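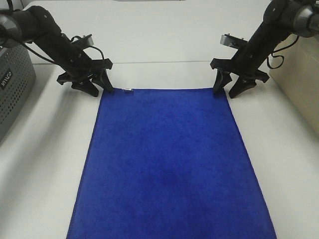

Start with the towel, and leave it wrinkled

Most people who build a two-arm setup at home spend the first months on the arms. I did too. The pair in our shared workshop went through three wrist designs before either one touched fabric, and I now think that order is wrong. The task should come first, and the task should be cloth.

A rigid block hides bad work. If the grippers close 9 mm off center, a block shifts and gets picked up anyway. A microfiber towel laid flat on a white table gives no such allowance. The fingers come down at the two top corners and either take the edge or pinch air. Eleri Dafis, who wrote the controller we call Trnka, logged 1,147 corner grasps before July and found that most of the misses came from height error at the table surface. We had been blaming the cameras.

The usual objection is that cloth is too hard for a first project. Folding to a retail standard is. Gripping a corner and lifting it is a fair test of calibration, finger shape and cable routing, and the parts cost less than one good servo.

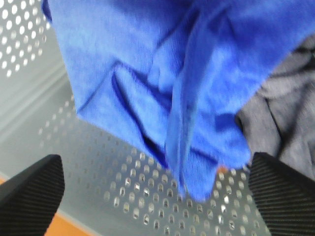
The flat case is the easy one

A towel squared up on a table is a starting position that somebody prepared. Household cloth is mostly bunched, doubled over, or lying against another piece of fabric, and a blue towel next to a gray item at least gives the vision code a color boundary. Blue on blue does not.

For this reason I would put a wrist camera ahead of a better overhead one. The overhead view plans the approach. Only the wrist view shows both ribbed fingers and the folds between them at close range. It blurs, and perforated sheet metal behind the cloth fills the edge detector with holes - our Purnosik filter needed some 120 lines to ignore them. I still prefer that view to a sharp picture from too far away.

Builders with a fixed budget should spend it at the wrist, and should stop straightening the towel between runs.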